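Chapter 5

Seating and the Working Posture

5.1 Introduction

The previous chapter dealt with the height and depth of the work surface on the assumption that the person using it was already seated well. That assumption is now dropped. A desk at the correct height is of little use to someone whose seat is too low to reach it, and much of the discomfort reported by desk workers has its origin in the seat or in the way the seat has been set. This chapter treats the chair as a load-bearing structure, the seated body as the load, and the task as the thing that decides where the load falls.

The reader should by now be familiar with the body measurements set out in Chapter 2, in particular popliteal height (floor to the underside of the thigh just behind the knee), buttock–popliteal length, and seated elbow height. These three govern most of what follows. Students who are unsure of the difference between a percentile value and an average should return to Section 2.4 before going further, as the design rules in Section 5.5 make no sense without it.

After working through the chapter the reader should be able to describe how body weight passes through a seat to the floor; work out a suitable adjustment range for a given group of users; explain the effect of backrest angle on the load carried by the lower back; and carry out a simple seating survey of the kind described in Section 5.7.

5.2 Terms used in this chapter

Seat height is measured from the floor to the highest point of the front part of the seat, with the seat loaded. Heights quoted for an unloaded seat will be larger, and the difference depends on the padding.

Seat depth is the distance from the front edge of the seat to the vertical plane touching the foremost part of the backrest. It is not the length of the cushion, part of which may lie beneath or behind the backrest.

Seat pan angle is the angle between the seat surface and the horizontal, taken as positive when the rear is lower than the front.

Backrest angle is the angle between the seat surface and the backrest. Some older sources measure it from the vertical instead. Figures from such sources must be converted before they are compared with those given here.

Lumbar support is any part of the backrest that stands forward of the rest to meet the inward curve of the lower spine. It may be fixed, adjustable in height, or adjustable in both height and depth.

Armrest height is measured from the loaded seat surface, and never from the floor, so that it can be compared directly with seated elbow height.

5.3 How the seat carries the body

When a person sits upright on a flat, hard seat, most of the weight of the trunk, head and arms passes into the seat through two small areas of bone at the base of the pelvis, the ischial tuberosities. The tissue beneath these points is fairly well suited to the task. The tissue under the middle of the thigh is not, and pressure there interferes with the return of blood from the lower leg. A well-set seat therefore carries the larger part of the load at the rear and allows it to fall away towards the front edge.

Three conditions upset this pattern. If the seat is too high, the feet lose firm contact with the floor and the weight of the lower legs hangs from the front edge of the seat. If it is too low, the knees rise, the thighs leave the seat, and the whole load is concentrated at the rear. If it is too deep, the sitter must choose between pressure behind the knee and loss of contact with the backrest. In practice nearly everyone chooses the second, usually without noticing.

The pelvis also rotates backwards as a person moves from standing to sitting. The hip joint accounts for only part of the change in angle between trunk and thigh, and the remainder is taken up by flattening of the lower spine. A backrest that meets the spine just above the pelvis limits this flattening. One that meets it too high pushes the upper trunk forward and makes matters worse.

5.4 The Vasness office study

The points above can be followed in a small study which will be referred to several times in this chapter. It was carried out at the Vasness claims office by Gemechu Kahsay and Adanech Wubshet, and was chosen here for its plain method and for the care with which the raw results were kept.

The office employed 400 desk staff over two floors. Seating on both floors was of one pattern, with adjustable seat height and a backrest that could be locked or left free. The authors recorded the settings of each chair as found, at the start of the working day, and then recorded the posture of the user at intervals. In all, 1,786 posture readings were taken. Each was placed in one of 5 classes: upright with back contact, upright without back contact, reclined, leaning forward with the arms on the desk, and other.

The most common class was leaning forward with the arms on the desk. This was so even among staff whose chairs had been set correctly for their height. Kahsay and Wubshet looked for a cause in the chair and did not find one. When the desks were examined, it was seen that screens had been placed at the rear of a deep surface, and that staff who handled small print had moved forward to read it. Moving the screens reduced the share of forward-leaning readings more than any change made to the seating.

The study has two weaknesses. The readings were taken in February only, when many of the staff wore thick clothing, which raises doubts about the body measurements taken alongside them. In addition, the observers were visible to the people being observed. The authors mention both in their report and make no attempt to correct for them.

5.5 Choosing a range of adjustment

A fixed seat suits a narrow band of users. The usual practice is to provide enough adjustment to cover the population from the 5th percentile to the 95th in the measurement concerned, and to make separate arrangements for those outside it.

For seat height the governing measurement is popliteal height, with an allowance for shoes. The lowest setting is fixed by the smaller users and the highest by the larger. If only one value can be provided, it should be taken from the lower end of the range. A tall person can sit on a low seat with some loss of comfort, whereas a short person on a high seat has no good remedy except a footrest.

For seat depth the governing measurement is buttock–popliteal length, and again the smaller users set the limit. A clear space should remain between the front edge of the seat and the back of the knee. Where depth can be adjusted, the mechanism should be usable while seated. The Wernthorpe trials, which are described more fully in Chapter 9, found that controls which could be reached only by standing up were scarcely used after the first week.

Armrests require more care. Set too high, they lift the shoulders – set too low, they invite the sitter to slump to one side. They must also pass beneath the desk, or stop short of it, if the user is to sit close to the work.

5.6 Parts of a task chair

It is convenient to divide the chair into groups of parts according to the job each group does. Names differ between makers, and those below are used throughout the book.

(a) Base and castors. The base spreads the load over the floor and resists tipping. Castors are chosen to suit the floor covering, with hard treads for carpet and soft treads for bare floors.

(b) Column. The column sets the seat height and allows the seat to turn. In most modern chairs it contains a sealed gas spring, which must not be opened or heated.

(c) Seat and mechanism. The seat may be padded, or formed from a tensioned sheet held in a frame. The mechanism beneath it controls tilt and, in better chairs, links the movement of the seat to that of the backrest.

(d) Backrest, headrest and armrests. The backrest may be padded or of mesh, and often narrows towards the point where it joins the seat mechanism. A headrest is of use mainly when reclined and carries little load in upright work. 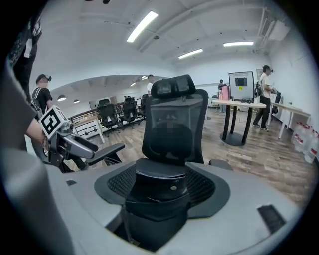 5.7 Carrying out a seating survey

A survey should be short enough to be completed without keeping people from their work. The form used by Gorkis, reprinted in Appendix C, has 13 entries and can be filled in by one observer. The order of work is as follows.

1. Record the chair settings before the user sits down or alters anything.

2. Measure the loaded seat height with the user in place and both feet on the floor.

3. Check the space behind the knee and note whether the back is in contact with the backrest.

4. Compare armrest height with seated elbow height, shoulders relaxed.

5. Ask the user which controls they have used, and have them point to each one. Do not name the controls first.

6. Note the task in hand, the position of the screen and any papers, and the time of day.

Step 5 is often left out and should not be. A chair with a full set of adjustments that the user cannot find must be recorded as a chair without them. The treatment of survey results is taken up in Section 5.8, beginning with the handling of missing entries.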